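Some notes on how the Fonorico laundry set is going. We are at 1903 kept episodes as of Friday morning. The target for September was lower than that, so the next few weeks are for filling gaps.

For anyone new: we record people doing household chores with a hand-held gripper, and the recordings train a policy that later runs on an arm. This thread covers folding and stacking clothes only. Kitchen work is a separate set and I don't run it.

An episode is one garment, picked up, folded or moved, and set down. The first batch had whole piles in one take and we had to cut all of it up afterward. That took longer than recording it did. We don't do whole piles in one take anymore.

Of the first 1000 takes, 494 were thrown out. Most of those had a bad start. The person began moving before the tracking had settled, and the path of the hand jumps in the first second. Now everyone holds still for a slow count of three before reaching. 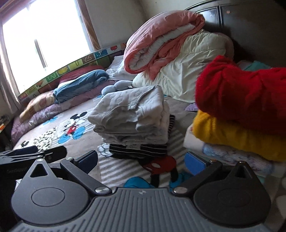
Beds are harder than tables. The surface gives when you press on it, so the height of the pile changes while you work. A policy trained on our table takes only would push the jaws down too far on a mattress. The Sirnitano people saw the same thing with towels on a couch.

We stopped asking people to clear the bed first. Early on we had a rule about plain sheets and nothing else in view. The result did well on plain sheets and badly everywhere else. Blankets, pillows, toys and printed bedding all stay where they are now.

Knits are their own problem. A thick sweater has to be gripped through at least two layers or it opens up on the way over. Thin cotton is the other way around. If you grab too deep you take the shirt under it too. We label both kinds of failure and keep them.

Labels are short. Garment type, fold state at the start, fold state at the end, and a yes or no for whether it stayed folded. I tried a five-point score for neatness and dropped it. Two people scoring the same take agreed too rarely for it to be of any use.

Light: daytime takes near a window go dark when the hand turns toward the glass and the exposure shifts. We lock exposure at the start of each session now. Older sessions are still in the set with a flag on them. You can filter them out if you want to.

Each home gets up to 14 sessions. After that the same clothes keep coming back and the new takes add very little. Plernmont has the most homes so far. I would like more with bunk beds and more with low mattresses on the floor.

We use the Kandasamy format for the files, with one change. The gripper opening is stored at the full rate and is not resampled to match the video. If your loader complains about a length mismatch, that's the reason. A fix for the loader is in review.

Still missing: socks in pairs, anything with a hood, fitted sheets. People skip fitted sheets if you let them pick, so next month they are assigned.

If you have a session booked, charge the gripper the night before and wipe the lens before you start. I'll post the new episode counts when the next upload is checked.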